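31/07/2021 작업 노트

천연염색 쪽, 쪽물 두 번째 통. 어제 저녁에 덮어둔 걸 아침에 열었더니 냄새가 확 올라왔다. 좋은 냄새라고 하면 다들 이상하게 보는데 나는 이 냄새가 나야 마음이 놓인다. 표면에 구릿빛 막도 제대로 생겼고, 가운데 거품도 보라색 도는 파랑. 지난번 통은 사흘을 기다려도 누런 물이었으니 이 정도면 감지덕지다!

물은 그대로 두고 밀기울만 조금 더 넣었다. pH는 종이로만 봤는데 색이 애매해서 기록은 안 함. (측정기 전극 또 말랐음. 쓰고 나서 보관액에 꼭 꽂아주세요, 제발.)

시험편은 Berrada에서 받은 면이랑 지난번에 남은 모시 두 가지. 면은 정련을 덜 했는지 물에 넣자마자 둥둥 떴다. 결국 다시 꺼내서 소다회 넣고 한 시간 삶았고, 삶은 물이 보리차 색으로 나왔다. 이러니 얼룩이 지지. 앞으로 Berrada 천은 포장에 뭐라고 써 있든 무조건 삶고 시작하자. 마른 무게 249그램, 삶은 뒤 무게는 깜빡하고 안 쟀다.

담그기는 한 번에 2분, 꺼내서 바람 쐬고 다시 담그고. 모시는 두 번 만에 벌써 하늘색이 곱게 올라왔는데 면은 아직 옥색에 가깝다. 꺼낸 직후 초록에서 파랑으로 넘어가는 그 순간은 몇 년을 봐도 안 질린다. 접힌 자리는 공기가 늦게 닿아서 줄이 남으니 손으로 계속 펴줄 것. 오늘 면 한 귀퉁이에 줄이 하나 남았는데 이건 내 잘못. 전화받느라 놓쳤다.

Alois Ruchti 씨가 메일로 물어본 매염 건: 쪽은 명반 안 써도 된다고 답장했다. Purndale 주문분에 노란색을 겹칠 때만 필요하고, 그때는 쪽을 먼저 올리고 매염하는 순서로 가려고 한다. 순서를 바꾼 시험편은 12월에 한번 해봤는데 초록이 탁해져서 별로였다. 그 조각은 서랍 맨 아래 봉투에 있으니 궁금한 사람은 꺼내 보시길.

남은 일
소석회 600그램 주문
면 시험편 헹구고 그늘에 널기
보관액 새로 만들기

통은 내일까지 쉬게 둔다. 저녁에 한 번만 저어주고 뚜껑은 살짝 걸쳐놓는 정도로.
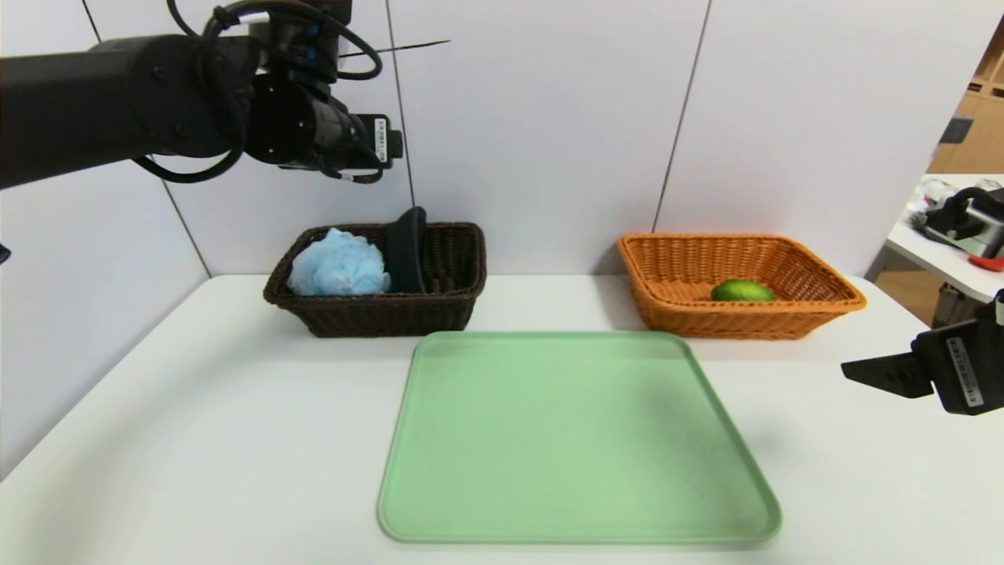 모시는 한 번 더 담글지 고민 중인데, 마른 다음 색을 보고 정하겠다. 젖었을 때 색만 믿었다가 여러 번 당해서.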